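Keep the Table Clear

My kitchen table has had a pile on it for most of my adult life. Mail, a phone charger, the good scissors, a library book I was definitely going to return on Tuesday. We ate around it. When people came over, the pile went onto a chair, and then the chair wasn't a chair anymore, so somebody perched on the step stool with a plate on their knees.

I want to make a case for big plain tables with next to nothing on them. I know how that sounds. I've read the same magazine articles you have, with the one perfect pear in the one perfect bowl, and I'm not asking anybody to live like that (I couldn't keep a pear that long anyway). I just think a table is the most useful thing in a home, and most of us have turned ours into a shelf.

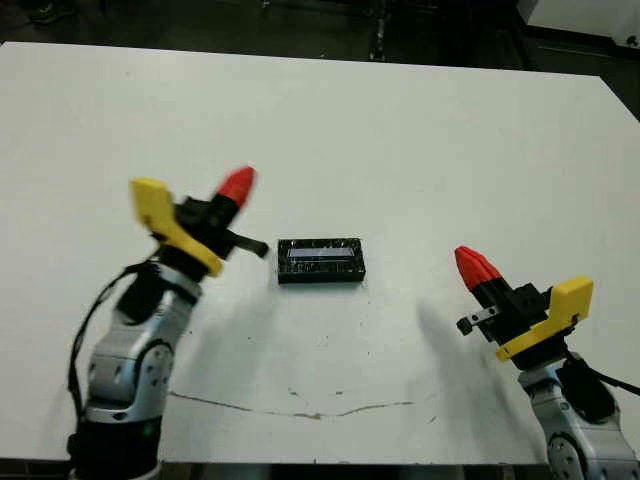
What a pile does to you

I got this idea from my old neighbor in Gusport, Elfriede Dreßler. Elfriede sewed, did her taxes, rolled out dough and once rebuilt a whole accordion on the same table, and when she finished a thing she put it away. All of it! Every night! I used to think she was a bit severe about it. Then I moved away, got my own place and my own pile, and noticed that I'd quit doing stuff. I had a box of watercolors I never opened. I wrote letters in my head and never on paper. Every small project started with ten minutes of shoving things sideways, and by then I was tired and wanted to look at my phone.

That's my real complaint about clutter. I don't much care how it looks. I care that it charges you a little fee every time you want to start something, and you pay it at the end of the day when you're broke.

My friend Sólveig Hjaltadóttir disagrees with me on this, loudly, and she's no slouch. She says her mess is her memory. If the seed packets go in a drawer, the seeds don't get planted, and if the bill goes in a folder, well, good luck to the power company. I believe her. I've seen her find a receipt from the bottom of a heap in less time than it takes me to find my folder. 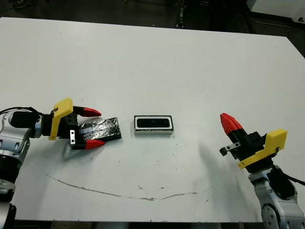

But I've also had dinner at her house, and we ate standing up. So I think there's room for a deal here. Let the desk be a swamp. Let the dresser go, let the hall closet be whatever it needs to be. Pick one surface, the biggest you've got, and defend that one.

I did mine in February, which is a good month for grim indoor jobs. It took two evenings. The first went to sorting and the second went to arguing with myself about a fondue set. I hauled a carload over to the thrift store on Floltside, and they were very nice about the fondue set.

Then I got nervous and almost bought an organizer. There was a rolling cart by a company called Simine that I'd had open in a browser tab for weeks, and it was gorgeous, and it would've been a second pile with wheels. I closed the tab. I'm still a little sad about it.

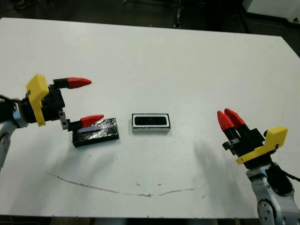

The two-thing rule

I do have a rule, and it's a loose one. When I'm not using the table, it can hold two things, and I don't care what they are. Right now it's the salt and a candle. Last week it was the salt and a jigsaw puzzle, and yes, I counted the puzzle as one thing, and I will not be taking questions.

Kids make this harder. So do roommates, and small apartments where the table is also the office and the ironing board. My sister has all three, and she laughed at me for a good long while on the phone. Her version is that the table gets cleared before supper and nobody gets fed until it is. By bedtime it's covered again. She says the one bare hour is still her favorite part of the day, and I think she's further along with this than I am.

The watercolors are open, by the way. I'm terrible! I painted a lemon that looks like a foot, and I left it out overnight to dry, next to the salt.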